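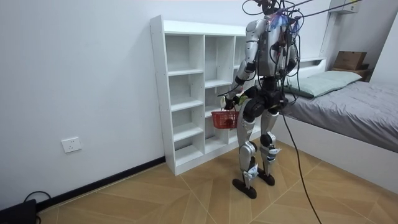 4.2 Small bedrooms: open shelving and the carry basket

May. Natalie Dawber, Erdal Bayram and Orathai Paisan

Of the 28 homes in the Vosbridge set, most had at least one bedroom where the only real storage was a shelving unit and whatever fit under the bed. Closets rare. We treat these rooms separately from the Grirnincombe homes, which are larger and have hall cupboards (see 4.4).

The typical unit is white, open, no doors, set against a wall. Shelf height matters more than width. Where the side panels have peg holes the shelves can be moved, but few residents had moved them after the first week, and several did not know they could. Lower cubbies get filled first. Upper ones go to things used once or twice a year, or to nothing.

Objects got to and from the shelf in two ways: by hand, a few at a time, or in a basket. The log has 2,943 objects put away over the whole study and 1,439 of these traveled in some kind of basket. Residents liked baskets with a single arched handle, since the other hand stays free for a door or a light switch. Mesh sides were also mentioned a lot. You can tell what is in there without tipping it out. Against that: small things (hair clips, pen caps) go through the holes, and two residents lined theirs with a dish towel.
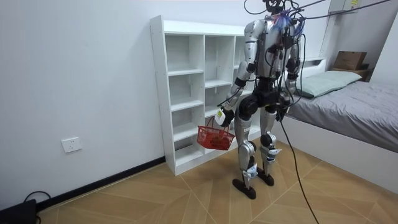
Figure 3. Red plastic basket, held by the handle next to the open shelving unit. Compartments empty.

Basket size was the surprise. We expected big ones to do better, fewer trips. But a small basket like the one in Figure 3 tends to get emptied in one go, while the large ones were set down half full and stayed on the floor, sometimes for days. Dennis Cheetham's coding of the diaries shows the same patern, though his categories for "parked" and "stored" overlap and we did not recode. Some residents just put the whole basket in a cubby. Counted as stored.

Floor and wall notes, briefly. Hard floors were swept more often than carpet and so were cleared more often. Low outlets near the shelf were a nuisance where the unit had been pushed over them, two residents pulled it out again and lost the corner. Baseboards also keep the unit off the wall a little and things fall down the back. Alfie Marsden measured the gap in the Gundora flats only, so no comparision is given here.

We use cookies to improve your reading experience. Accept all | Manage settings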